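Two wool shops and a long drive home

I had been meaning to get over to Cleton since July, when the last of my sock yarn went into a pair for my nephew and I had nothing on the needles for the evenings. The town is 50 miles from me and the road is slow, so I set off at half past eight with a flask and a list.

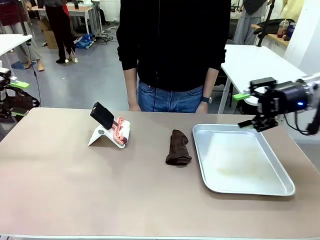

The list was short. I wanted enough double knitting for a cardigan, a 4 mm circular to replace the one I sat on, and some plain buttons. I also had a half-finished sleeve in my bag so I could match the colour, a greyish blue that I bought years ago and can't get any more.

Berisha Wools is on the hill behind the market hall. Parking is bad and I ended up by the church. The shop is narrow and goes back a long way, with the British wools at the front and the cotton and bamboo through an arch at the rear. The acrylics are upstairs, which I didn't find until I was nearly leaving. Prices are marked on every shelf. I held my sleeve against most of the blues and the closest was a Shetland blend, slightly greener in daylight. The woman serving let me take two balls to the door to check. I decided it was near enough for a button band but not for a whole second sleeve, so the old cardigan will get a contrast band and cuffs.

They had the circular needle, in metal only. I prefer bamboo but I bought it anyway.

I had soup at the café in the market hall and then drove on to Elivar, a much smaller place. The shop there is called Sinex and it sells mainly quilting cotton and haberdashery, with one wall of yarn. I nearly missed it because the sign is above the shop next door. The buttons are in tubes, sorted by colour, and you can buy singles. Mine were 70p each, dearer than I would like, but they are the right size and have a proper shank.

They also had a basket of ends of lines at 50 per cent off. I came away with a bag of oatmeal aran that wasn't on the list. It should make a waistcoat if I keep it short in the body.

If you are planning the same trip, do Elivar first. Sinex shuts at three and I had to hurry the last part. Berisha stays open until five and has a chair by the radiator.

I have washed the tension square for the cardigan and it came out a stitch too loose, so I'm going down a needle size. The pattern is an old one with no schematic, and I'll put my notes on the armholes up once I have got that far.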